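4.2 Drying, stacking and the politics of the dish cloth

When we first planned the interviews in Costen and Flarnier, we had meant to ask only about cooking and eating, and the washing-up was going to be a polite closing topic, the sort of thing one brings up while looking for one's coat. It soon took over. People who had given us rather short answers about recipes and shopping would settle back in their chairs once the talk came around to the sink, and several of the longest passages in our transcripts are on the question of what a cloth is for and where it ought to live when it is not being used.

We were lucky to have a good deal of older material to set beside these talks. Guerra's household survey, which Morena Parisi kindly went through with us page by page one October, asked 200 households how they dried their dishes, and left 2 lines at the foot of the form for remarks. Those remarks are a delight (one woman filled hers with a complaint about her brother-in-law that runs up the margin), and they show that the split we heard in our own interviews was already well established. There were the families who dried each piece by hand and put it away before bed, and there were the families who stacked everything by the sink and let the night take care of it.

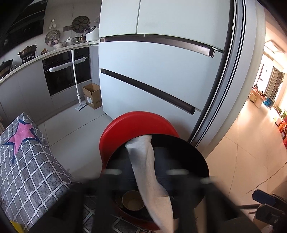
Figure 3. Crumpled white cloth draped over a red and black dish, with a small beige bowl near its lower part.

For the drying families, the cloth was close to being a piece of clothing. It was ironed, it had its own hook, and a guest who picked up the wrong one would be gently put right. Our oldest speaker in Flarnier told us she could still name the cloths her mother kept for glasses and those she kept for pots, and she did name them, with great pleasure, for most of an afternoon. The stacking families used the word "cloth" far more loosely. It might be an old pillowcase or a piece of shirt, and it was left over whatever happened to be nearest, a habit that their more careful neighbors remembered with some heat even after 50 years.

Egger has argued that this difference follows income, and that hand drying belonged to homes with few dishes, where the same bowl was needed again at breakfast. We have a great deal of respect for that reading, and Severin Egger was generous enough to talk it over with us at length, but our Riltero interviews sit awkwardly with it. Several speakers there grew up with hardly enough plates to go around and stacked them all the same. What they shared was a kitchen with a window over the sink, and we take up the matter of windows and airing in the next section.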